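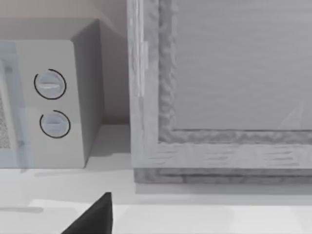

From: Nneka Iyamu
To: sim-manip list
Date: 2023-06-17
Subject: Re: Keltau kitchen pack, is it worth the license?

Sverre Magnusson wrote:

> We are looking at the Keltau kitchen pack from Oprea as a replacement for
> the scenes we built ourselves. Our own set is four kitchens and they all
> look like the same kitchen. The policy learns them in an afternoon and then
> falls over on anything else.
>
> Has anyone on the list used Keltau for more than the demo? I want to know
> three things. Do the knobs and doors behave, or are they just meshes with
> a hinge thrown in? How bad is the wrist view? And what does support look
> like once they have your money?
>
> We run Aredell for control and would rather not change that. Budget is one
> seat, maybe two if I can make a case for it.
>
> Sverre

Hi Sverre,

We have had one seat since March, so I can answer most of this. We use it for knob turning and door opening on small appliances, with a two-finger gripper and a camera at the wrist. I have not touched the dishwashing or drawer-sorting tasks and can't say anything about them.

What you get

The pack has 26 kitchen layouts and 14 articulated appliances. You can swap appliances between layouts, and there is a randomizer for wall color, counter material, lighting and appliance position. The layouts are different from each other in ways that matter: counter depth, what stands next to what, how much room there is between a cabinet and the thing you want to reach. Some of them are tight, with a big piece of woodwork right beside the microwave and only a narrow gap between the two. Those have been the most useful ones for us, as our own scenes had everything sitting out in the open.

The download is large and the first load of each layout is slow. After that the assets are cached and a reset takes a second or two on our machine.

Knobs and doors

They are real joints. Each appliance comes with a file that sets range, friction and damping for every moving part, and you can edit it by hand. The microwave has two dials, one above the other, each with a raised grip bar across the face. The two dials are separate joints and you can set them independently. The default friction is too low. A light touch from a fingertip sends the dial further than it should go, and our first policies learned to flick it. We raised the friction until flicking stopped working and retrained. If you skip this you will get good numbers in simulation and very little on hardware.

Door joints are better out of the box. The one problem we hit was the oven door, which in an early version could be pushed a little way through its own frame if you pressed near the hinge. That was fixed in the next release.

Collision shapes are the weak spot. The grip bars on the dials are modeled visually in more detail than they are in collision. With default settings the gripper closes on a box that is slightly wider than the bar you see. There is a switch for finer collision shapes, and it costs you speed. We leave it on for dial tasks and off for everything else.

Wrist view

Usable, with some work. The default mount puts the camera close to the fingers and the field of view is narrow. When the arm is low over the counter you see a fingertip at the bottom of the image and not much of what you are reaching for. A nearby cabinet can fill half of the view. That is true to life, more or less, and our real wrist camera has the same trouble, but it does mean you should not expect a wrist-only policy to find the appliance by itself from any starting pose. We added a fixed camera at the left shoulder and success on the upper dial went up a lot.

The rendering is clean and rather pale. Light counters come out close to white and the shadows are soft. Wood grain looks fine up close. We got better transfer after turning up the lighting randomization and adding noise and blur in our own code. The pack has an option for camera noise, but it is applied the same way to every image in an episode and I don't think it helps much.

Depth images are too perfect, as they always are. You will need your own holes and edge noise.

Results

We collected 200 demonstrations per task by teleoperation inside the simulator, on the two dial tasks and the microwave door. From those we generated more with the replay tool that ships with the pack. It takes a recorded demonstration, moves the appliance, and tries the adjusted motion. Failed attempts are thrown away. We ended up with 3752 kept episodes over the three tasks, and that is what we trained on.

Door opening transferred well enough that we stopped working on it. The upper dial is decent. The lower dial is still poor on the real arm. It sits closer to the counter, and the wrist has to come in at an angle that our arm does not like. I would not blame Keltau for that one. The simulator shows the same failures if you set the joint limits to match your hardware, and I had not done that at first.

The replay tool is the part I would miss most if we dropped the license. It does not check whether a replayed motion clips a neighboring object unless you ask it to. The setting is called strict contact and it is off by default. Turn it on before you generate anything. We had to throw out our first batch.

Working with Aredell

There is a bridge and it works. Joint names have to match exactly, and the error you get when they don't is only "bridge not ready", so check that first. Gripper commands are sent as width in the pack and as a fraction in Aredell. You convert them yourself in the config. We lost most of a day to this.

One more thing on timing. The bridge runs at the simulator's rate and not at your controller's. If your controller expects a steady tick, set the simulator to fixed step and accept that it may run slower than real time when the finer collision shapes are on.

Support

Mixed. Questions about licensing or installation get a reply the same day. Technical questions go into a queue, and I have waited from two days to almost three weeks. When an answer does come it is from someone who knows the code. They sent us a patched asset for the oven door before the fix was in a release, and I thought that was decent of them. The documentation is thin on the replay tool and good on everything else.

Updates are included for the first year. After that you keep the version you have, or you pay again for a lower rate. Ask them for that rate in writing. Our quote and our contract did not say the same thing, and it took some emails to sort out.

Compared to Hureline

I tried the Hureline trial for two weeks before we bought. Their images look better, particularly metal and glass. They have fewer articulated parts, and at that time the dials on their appliances were fixed geometry, so for us it was no use. If you only do pick and place on counters I would look at Hureline first. This was the version from before March and it may have changed.

Should you buy it

For doors and dials, yes, one seat. I would not get the second until you know how much teleoperation you will be doing. One seat covers one person recording, and training jobs on your own cluster don't count against it. We have two people who take turns and it has not been a problem.

I can send you our edited joint file for the microwave and the bridge config with the gripper conversion. Both are small. The joint file is tuned to our fingers, which have a rubber pad — yours may need a different friction value. Tell me which Aredell version you are on and I will send the one that fits.

If anyone else has got a reliable turn on the lower dial with a wrist camera only, I'd like to hear what starting pose you use.

Nneka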